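Sorting Pens Into a Clear Divided Holder

Written by Maham Rizvi
Filed under: Desk and Paper

Contents
1. What you need
2. Preparing the surface
3. Testing the pens
4. Loading the compartments
5. Finishing
6. Revision notes

This page covers one small job: emptying a pen holder, checking what was in it, and putting the good pens back so that each kind has its own compartment. It assumes a transparent plastic holder with fixed internal dividers. Holders with removable dividers are covered on a separate page.

1. What you need

A clear plastic pen holder with compartments
A white board or a large sheet of white paper
A light-colored table with room on all sides
Scrap paper for testing
A soft cloth and a bowl of warm water with a drop of dish soap
A bag for the discards

Any holder of this type will do. The steps were first written for the Plamia desk holder and have since been checked with the Dromex one, which has narrower compartments. Fat markers do not fit the Dromex.

2. Preparing the surface

Clear the table and wipe it. Lay the board or sheet flat and square to the front edge. Leave a strip of table showing along the back if the sheet is smaller than the top. Clear plastic is hard to see on a patterned surface, and dividers are harder still. On plain white the divider edges show up as thin lines, faint but good enough to aim at.

Place the holder near the center of the sheet. Put the pens to one side in a single layer, all pointing the same way. Keep the other side free for discards.

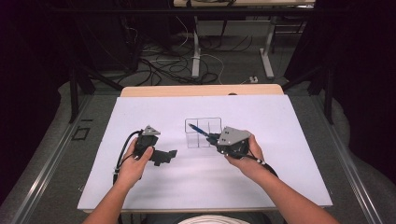 Does the holder have to be washed before the pens go back in?
Only if there is ink or dust in the bottom of the compartments; otherwise a dry cloth is enough.

If you do wash it, use lukewarm water. Hot water can craze thin plastic along the glued seams. Push the cloth into each compartment with the handle of a wooden spoon, rinse, and stand the holder upside down until the corners are dry. Do not use alcohol on acrylic -- it leaves fine cracks that do not polish out.

3. Testing the pens

Take one pen at a time. Draw a line as wide as your hand on scrap paper, then three small loops. A pen that skips on the line but writes on the loops can be kept. A pen that skips on both goes in the bag. For a pen that does not write at all, scribble for a count of 7 and then stop. Longer than that rarely helps.

Check the cap or the click mechanism. Pens without caps go in the bag unless they retract. Refillable pens with an empty refill are set apart, and the refill size is written on a slip of paper wrapped around the barrel.

Eero Kallio sorted the supply cupboard at the Odukoya office by this method and tested 517 pens. Of the first 50, he kept fewer than half. He recommends changing the scrap sheet often, as old marks make it hard to judge a weak line.

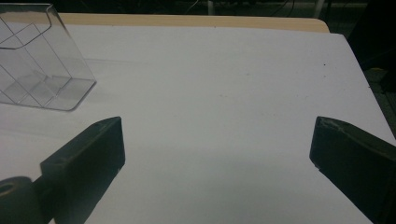 Compartment order matters more than most people expect in a small holder. Decide it before loading and write it on the underside of the holder with a strip of tape. Put the pens used daily in the compartments nearest your writing hand. Pencils go next, then markers, then anything with a clip that catches on its neighbors. With a holder whose dividers are stepped and set on the diagonal, as this one's are, try one pen in each row first to see how far it stands up, and give the short pens whichever row keeps them highest. Turn the holder so that you can read the rows from your chair.

4. Loading the compartments

Hold the pen near the middle of the barrel. Bring it over the compartment before lowering it. Pens dropped in at an angle tend to land across a divider, and in a full holder they are awkward to straighten.

Ballpoints may stand either way up. Felt tips are best stored tip down with the cap on. Gel pens also go tip down. Pencils go point up.

Fill the back compartments first. Stop when a pen can no longer be lifted out without moving the one beside it. That is the working limit, whatever the box says.

If one compartment fills early, do not let the rest spill into the next. Put the extras in a drawer with a rubber band around them. Man-sik Hyun keeps his in a Grurniseo tin, which takes a full-length pencil with the lid closed.

5. Finishing

Lift the holder with one hand under the base. Check the sheet for ink spots before rolling it up; a clean sheet can be used again. Tie the discard bag. Wipe the table once more and set the holder in its place.

Repeat when dead pens start to collect. For a shared desk, every 50 working days is a reasonable interval.

6. Revision notes

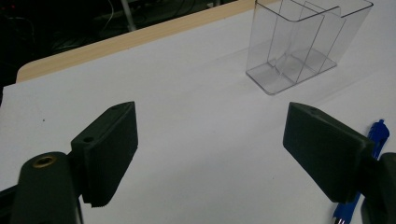 Riga, February 1, 2015

Step 2 now allows either a board or a sheet of paper. Paper should be heavy enough to lie flat without tape. Uldis Vaher pointed out that a sheet with curled corners will tip a light holder, and a note on this will be added to the materials list in March. The warning about alcohol was moved up from the end of the page. Lindiwe Van der Merwe corrected the storage advice for gel pens, which previously said tip up.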